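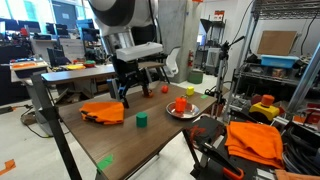 Saimi Ojala asked whether the visitor line could move closer to the table for the afternoon groups, as people at the back could not follow the pick. Answered under item 4.

Drarkcombe Open Day – Manipulation Cell, Pre-Demonstration Checklist
October 2021, revision 2
Demonstration: tabletop pick and place with household objects and toy food

1. Arm mounting bolts checked and marked. OK.
Comment: Torque values are in the Priltum log. Do not copy them onto this sheet.

2. Emergency stop, operator side. OK.
Comment: Pressed at rest and again with the arm moving. Reset needs the key, held by the operator.

3. Emergency stop, visitor side. OK after rework.
Comment: Label had peeled. Replaced.

4. Visitor line at 2,000 mm from the table edge. OK.
Comment: Stays where it is. The reach study from August assumed that distance with one presenter inside the line. If the back row can't see, make the groups smaller.

5. Speed limit in demonstration mode, 225 mm/s. OK.
Comment: The setting went back to default after the Saraç controller update. Read it off the pendant before every group, including groups that follow each other directly.

6. Gripper fingers. OK, see comment.
Comment: Two-finger gripper, black fingers. Check for play at the wrist with power off. Pads to be inspected again at midday.

7. Objects on table. OK.
Comment: Green cylinder, yellow cube, toy pepper on the metal plate, orange cloth. No glass, nothing with a sharp edge. Visitors may hand objects to the presenter but do not place them on the table themselves.

8. Tape marks on tabletop. OK.
Comment: Green tape. Leave in place when wiping down.

9. Cables on floor. Open.
Comment: Cover any cable that crosses the walking route – ramp sections are with the Zarnelmont delivery. Recheck before doors open.

10. Fire extinguisher on pillar. OK.
Comment: Keep 200 mm clear on both sides. No coats or bags at the base of the pillar.

Item 9 must be closed and initialed before the first group is let in.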